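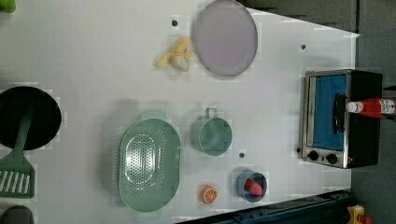

Zewditu Tilahun wrote to ask whether baking soda is safe on the inside of a small countertop oven, and whether the crumb tray may go in the dishwasher. Her letter is one of several received on the subject since May, and the guidance below replaces the earlier leaflet.

Care of Small Ovens and Work Surfaces
Constead Household Information Service
Reading time: 3 minutes

Print this page | E-mail this page

Baking soda may be used on enameled trays and on the glass of the door. It should be kept off the heating elements and off bare aluminum, which it can darken. Mix it with water to a soft paste, spread it thinly, leave it for 24 minutes and wipe it away with a damp cloth. A second wipe with plain water removes the white film that otherwise appears when the oven is next heated.

Crumb trays vary. Plated steel trays generally come through the dishwasher without harm, while aluminum trays turn gray and chalky. If the manual does not settle the question, wash the tray by hand.

Before any cleaning, unplug the oven and allow it to cool fully. Empty the tray first. Crumbs left under the elements are a common source of smoke and can catch fire. Households that make toast daily should empty the tray at least once a week.

Do not spray cleaner directly into the oven. Apply it to the cloth. Liquid that enters the control panel may damage the switches, and cleaner left on an element will give off fumes. Knobs that pull off may be washed in warm, soapy water and must be dried before they are replaced.

White and pale worktops

Tea, turmeric and berry juice should be wiped up promptly. For a stain that has already set, lay a cloth wetted with three percent hydrogen peroxide over the mark for ten minutes, then rinse. Test a hidden corner beforehand. This method is not suitable for marble or for oiled wood.

Ylva Engebretsen reports good results on old tea rings with a paste of baking soda and dish soap. The paste is mildly abrasive and should not be used on high-gloss finishes.

Bananas and other fruit

Fruit is best stored away from the oven, as warmth hastens ripening. Bananas should also be kept apart from apples and avocados unless these are to be ripened. A peeled banana may be frozen in pieces for later baking.

Related leaflet: No. 41, Removing Odors from Plastic Containers.

Print this page | E-mail this page

Contact us | © Constead Household Information Service | Back to top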